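Category: Workshop Notebook / Packaging Trials

16 November 2018
Entered by Palesa Hendricks

Seal integrity trial on the Clomcombe film, second lot. The purpose of this entry is to record the results for the second lot and to set out the changes agreed with Bongani Mabuza before the January run.

The chamber was held at the standard humidity setting throughout. A total of 157 pouches were sealed on the Gikgate bench unit, of which 109 were kept for peel testing and the remainder set aside for the aging shelf. Jaw temperature was checked at the start and again after the break. The second reading was slightly low - the same drift that Rowena Navarro noted on the first lot - and the thermocouple has been sent for calibration.

Peel strength was acceptable on the long seams. Eleven pouches failed at the corner, all from the outer lane of the roll. The film there is visibly thinner under the gauge, and Mkhize has been asked to supply the slitting record. Until it arrives, outer lane material is not to be used for any retained sample.

Dwell time remains an open question. Chantelle Kruger prefers the longer setting. My own view is that it hides the thickness problem and slows the line, and both settings will therefore be run on the next lot.
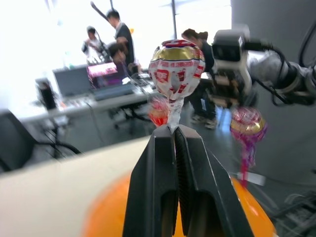 The aging shelf has been relabeled. Samples from the first lot are now on the upper level, and the old Prendance cartons have been moved to the store room. Colleagues removing samples are asked to sign the sheet on the door and to write the pouch number in full. Two entries from last month could not be matched.

Adanech Fikre will order replacement jaw tape. The present roll is rated for up to 2000 cycles and is close to that figure.

Outstanding: slitting record, calibration certificate, revised dwell schedule.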